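We use cookies to keep the site running and to remember your settings. Accept / Manage

Máté Szabó would like it known that he didn't retire. He stopped getting booked, then he stopped checking whether he was getting booked, and by the time he looked again he had a radio show.

"It's a very gentle way to leave the nightclub business," he says. "You just keep going to bed."

The show is Magyar Hour, which runs two hours, and goes out every Saturday at 8 from a studio above a tile showroom in Fleldale. He plays Hungarian disco, Hungarian jazz-funk, and a category he calls "Hungarian, sorry," which covers the records his late uncle brought over in a suitcase. Before that he spent most of two decades in club booths, and before that he sold shoes. He says the shoes were better training. You learn to look at people from the ankle up.

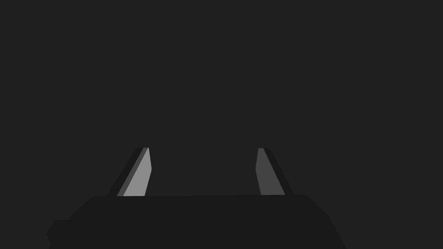

His first residency was at Ernell, a basement club with a sprung floor and no ventilation. He got it when the regular DJ, Zeeshan Butt, broke his wrist getting out of a cab. Butt sat on a stool beside him for the whole of that first night with his arm in a cast, offering notes.

"He wouldn't touch anything. He'd just breathe in," Szabó says. "If I was coming up on a bad mix, I'd hear him breathe in, and I'd know I had eight bars to fix it. I still hear it. I heard it last week on the air."

Butt, reached by phone, remembers things differently. "I touched plenty," he says. "I touched the pitch control when he went to get a soda. He came back and thought he'd done it himself."

They started making edits together after that, on a reel-to-reel with one working channel. Their label was called Grudex, a word they found stamped on the underside of a filing cabinet. It put out five singles. The third one, a long and slightly deranged rework of a song about a train conductor, is the one people still write to him about, and a clean copy will cost you more than his first car did. They pressed 959 of them. I ask why 959.

"We paid for a thousand," he says. "I've been meaning to call."

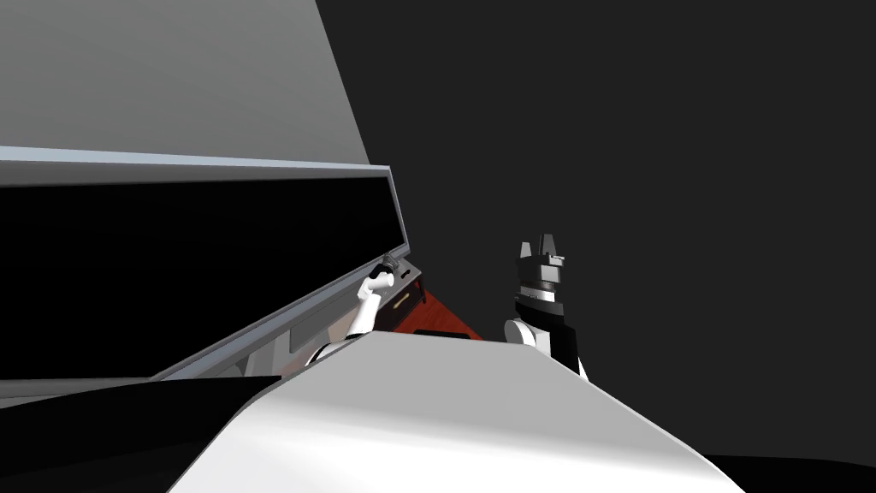 The edit has been bootlegged at least twice, and he owns both bootlegs. One of them, he admits, sounds better than the original, with a bass drum that finally arrives at the same time as everything else. He has been playing it on the show without saying so. When I ask how many listeners have noticed, he lifts two fingers straight up, blunt and slightly apart like the gripper at the right of the picture above, and holds them there long enough that I start to wonder if he's ordering coffee. Both of them were Butt, he says, calling from different numbers.

What he won't do is play it in full. There's a section in the middle where the tape was spliced upside down, and for years he told people it was deliberate. A magazine called it visionary. He had the review framed, then had to take it down when his brother-in-law, Kornél Bozsik, who had done the splicing, came over for dinner and asked for royalties.

"I paid him," Szabó says. "I'm not a monster. I paid him in records, though, so he lost money."

Radio suits him, he thinks, and I'd agree. He has a low, unhurried voice and a habit of announcing the wrong song and then apologizing to the right one. He talks over intros. He leaves gaps. Joyce Mrema, the station's program director, gave him the slot after hearing him argue with a cashier, and she has asked him exactly once to tighten things up.

"He sent me a tape of just the silences, all edited together," she says. "He'd beat-matched them. I don't know how you'd do that, but he had." 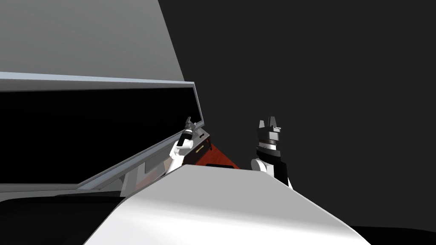 Gray panel, black interior.

The next project is a compilation, which he is putting together with Soo-ah Han, who masters records for a living and has opinions about his. She wants to leave the hiss in. He wants to leave the hiss in too, but only on the ones where he didn't cause it. They've agreed on twelve tracks and fallen out over the running order, and he shows me her latest version, printed out, with arrows all over it.

"She has the train conductor going last," he says. "You can't put that last. People have to drive home."

I ask if he misses the clubs. He thinks about it through most of a side of something with a flute on it.

"I miss the doorman at Ernell," he says. "He had a great coat." Then he gets up to turn the record over – he's left it a little late, and the needle has been going around in the run-out groove for a while – and breathes in, sharply, through his nose.

Enjoying this? Get our newsletter in your inbox every month. Enter your email address to sign up.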